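Who Does the Dishes at Work?

Think about the lunch room in a big office. Everybody eats, and somebody has to deal with all those plates! At Lurisby, a company where 268 people work, that job is now shared with a robot named Durel.

Durel has two arms, and each one ends in a gripper, a kind of robot hand. Picking up a bowl is easy for you. Your fingers feel how heavy it is and you squeeze just enough. A robot has to learn all of that, one dish at a time. 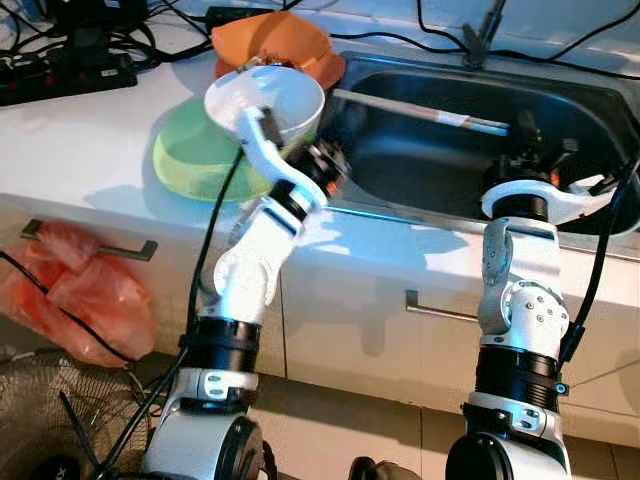 Two arms, one sink and a green plate on the counter, both times.

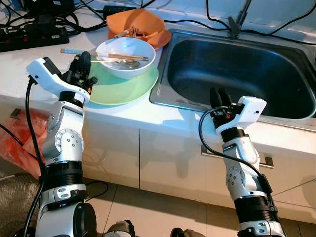

So what happens to the people who work in the kitchen? At Lurisby, 5 people run it, and all of them still have their jobs. They used to spend most of the afternoon at the sink. Now they have more time to cook, and on Friday they bake bread for the whole building (the smell goes all the way up the stairs!).

They have new things to learn, too. One person in the kitchen is trained to stop Durel safely and to show it what to do with a cup it has never met before. Some of the workers love this part. Others miss chatting over the dishes, and they still wash the big soup pots together by hand.

Would you want a robot helper at your school? Which job would you give it, and which one would you keep for yourself?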